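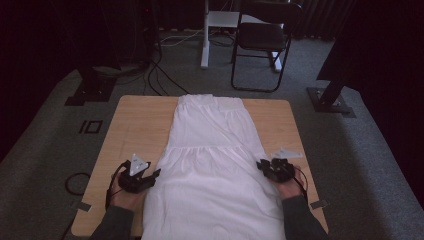 Fig. 1 White tiered skirt or dress laid flat on the table, waistband at the far end.

Section 4. Pressing gathered and tiered skirts
Stirkora steam iron, home set-up guide. Rev. April 28, 2022, W. Eshun

Read section 3 (filling and first heat) before you start. Cotton and cotton blends only. For anything else go by the care label.

What you need
Iron, tank filled to the line
Pressing cloth, white, no print
Spray bottle
Table or board with a cotton cover or folded blanket on top

4.1 Set up
1. Cover the table. Bare wood will mark from the steam. Two layers of blanket is plenty.
2. Plug straight into the wall. No power bars, no extension cords off a reel.
3. Turn the fabric dial to COTTON. Wait for the light to go out, then give it 12 seconds more.
4. Aim the first few bursts of steam into an old towel. New irons spit a bit. Normal.

CAUTION: Soleplate is hot well before the light goes out. Stand the iron on its heel, never flat, even for a moment.

4.2 Waistband
1. Start on the inside. Press the band only, stop where the gathers begin.
2. Elastic in the band? Steam only, hold the iron just above, don't stretch it.
3. Turn right side out, go over once with the pressing cloth.

4.3 Upper tier
1. Slide the skirt over the end of the board if you have one. On a table, do the front, then flip.
2. Work from the hem of the tier up toward the gathers. Nose of the iron goes in between the folds.
3. Stop short of the stitching. Pressing flat across gathers leaves hard creases and they are a pain to get out agian.

Note: For creases that won't shift, mist, wait a minute, press. Don't just turn the dial up.

4.4 Tier seam and lower tier
1. Seam first, from the inside. Allowance goes up, toward the waist.
2. Lower tier next, small sections, hem to seam. Pull the fabric lightly with your free hand. Keep fingers clear of the steam vents.
3. Ruffled edge last. Steam, shake, leave it alone.

4.5 Finish
1. Hang by the waistband, two clips. Let it cool fully before folding or wearing.
2. Dial to MIN, unplug, empty the tank while the iron is still warm. Water left sitting is the main cause of brown spots on whites.
3. Cord goes loosely round the heel once the iron is cold. Not before.

CAUTION: White fabric shows scorching fast. If you see yellow, stop, lower the heat, check the soleplate for residue. Cleaning is in section 6.

Hard water areas: descale every November at the least, more often with heavy use. Use Gultinus sachets, one per tank, rinse twice. No vinegar, it gets at the seals and voids the waranty.

Next: Section 5, collars and cuffs.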